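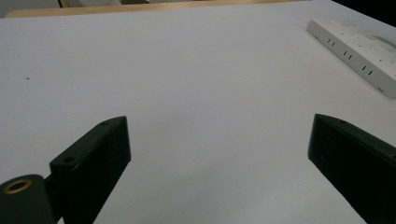 Fingers open over the board, power strip at upper right.

Home Grippers Kits Reviews Parts Contact

Nulholm Hand-Held Gripper Pair: Review

Nulholm sells this set as a way to record two-handed work for robot training without buying the robot. You hold one gripper in each hand, do the job yourself, and the cameras save what happened. The box costs 859 dollars, and at that price I expected to be annoyed by it. I was, in places.

The product page makes a lot of the word "precision." It shows blocks being stacked and cups being moved, and I don't trust a gripper demo with blocks in it. A block will forgive you almost anything. So I picked a power strip and a plug, a job most people do without looking, and kept at it for most of a week.

The fingers are black, thick and boxy, with small round holes in the top face. A brass-colored threaded insert sits in the mount behind the left one, and I was glad to see it. Screwing straight into soft material is how the older Restov pair died on me. Nulholm's fingers pick up scuffs and dust quickly, though, and the dust shows on the black.

They open wide. Wide enough that I kept overshooting on small parts and had to learn to come in half closed. The manual gives this one sentence.
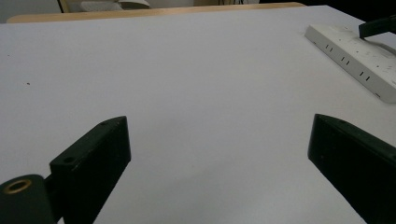
Black plug at the top end of the strip, fingers empty.

The view from the gripper is fine for the table and poor for the fingers. You get plenty of work surface between the two tips, but the right finger runs out of the picture at the side and bottom. If your software wants both fingers in full view, ask Nulholm before you order. I asked and got a link to the same page I was complaining about.

Plugs are a fair test because the slots are narrow and a strip will slide if you push at a bad angle. Gripping the plug body was easy from the first hour. Lining it up was another matter. With bare fingers you feel the prongs find the slot. Through these handles you feel a general sort of resistance, and then you guess. I got better with practice, but the sales copy says "no learning curve," and that is plainly wrong.

Cables are my other gripe. Each handle trails a black one, and the left cable likes to loop out over the edge of the board. Nulholm calls the set "untethered in feel." I don't know what that means and I doubt they do.

The claimed battery of 2000 recorded tries behind the finger design may be real. I couldn't find any write-up of it, so I give it no weight. 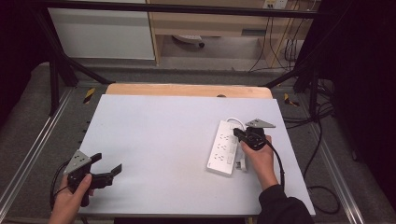 What to check before you buy

- Mounting: the triangular plates on top have small holes in them. Find out if your own sensors fit before paying for the Nulholm bracket.
- Spare fingers: sold only in packs of 5. I wanted one.
- Software: the Yorath export worked for me. The Walumlow one is listed as "coming in January," with no year given.
- Returns: you pay shipping both ways, even on a bad unit.

Would I buy it again? For boxes and cups, no, there are cheaper sets that do that. For plugs and similar fiddly stuff, maybe — if they fix the manual and drop the price.

Rating: 3 out of 5

Comments

benchrat: Same trouble with overshooting. I put tape on the handle to mark half closed and it helped a lot.

ovenmitt77: Did you try it with a heavier strip? Mine walks all over the table.

plainjane_k: The spare finger thing is a ripoff. I wrote to them and they offered me a discount on a second pack.

tablesaw_lou: I think you're too hard on the feel. Give it another week — mine got a lot easier once I stopped squeezing so hard.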